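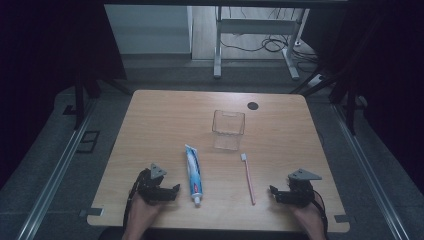
Devance opens its demonstration hall to visitors for the second time

Dridora, November – Devance, a developer of hand-held grippers and of the software that learns from them, received 196 visitors at its open day in Dridora this month. The guests came from care homes, technical colleges, small factories and the neighbouring offices. For most of them it was the first time they could see the daily work of the company from close by, and to try a part of it with their own hands.

The doors opened at 10 in the morning. Visitors were divided into small groups and were guided through the hall station by station. At each station an operator wore a pair of grippers over the hands and carried out a household task at a table. The movements are recorded, and the recordings are afterwards used for teaching a robot arm to do the same task without a person.

The bathroom station was the one where the groups stayed the longest. The things on the table were very ordinary: a tube of toothpaste, a toothbrush with a pink handle and a clear plastic container with an open top. The task is to put the brush and the tube into the container, one with each hand, and then to take them out again and lay them on the table in a new position. An operator at Devance repeats this 80 times in one shift, and the starting position is changed each time.

Several visitors asked why so much effort is spent on a toothbrush. The operators explained that a thin handle lying flat on a table is difficult to pick up with a jaw, and that a clear container is difficult for a camera, as the table can be seen through its walls. A tube is again another matter, for it is soft and it changes its form during its life. A person solves all of this without thinking. A robot must first see it done many times, with small differences.

After the demonstration, visitors could put on the grippers themselves. Devance had prepared 65 places for this, and all of them were taken before the lunch break. The first attempts were slow. Many guests said that they missed the feeling in the fingertips, and that they had to look much more carefully than they are used to. Guests from the technical colleges also asked about the weight of the equipment on the wrist, and this question was noted by the engineering team – it is a point on which the operators have given the same opinion.

In the afternoon the company presented Fotier, its program for checking recordings. Fotier plays a recording at reduced speed and marks the moments in which a gripper closes, opens or stops. The operator then decides if the recording is kept or is made again. Visitors could follow this on a large screen and compare the work of a trained operator with the attempts made in the morning by the guests. There was a good deal of laughter in the room during this part.

The open day was organised together with Tsao, which supplies furniture and fittings to care homes and has worked with Devance since the spring. The two companies are studying which small tasks in a resident's bathroom could be prepared by a robot, for example the laying out of washing things in the morning. The study is at an early stage and no product has been announced. Tsao will lend further furniture to the hall during the winter, so that the tasks can be recorded at tables of different heights.

Devance wishes to thank all visitors for their interest and for their many questions. As not all of the guests could try the grippers, the company will offer additional visits in the afternoon for groups of up to 10 persons. Schools and care homes will be given the first choice of places. Participation is free of charge, but it is necessary to register in advance by telephone or at the reception in Dridora. Visitors are asked to come without large bags and to wear a top with sleeves that can be rolled up.

Press contact: Devance, Communications Office, Dridora | © Devance. All rights reserved. | Back to top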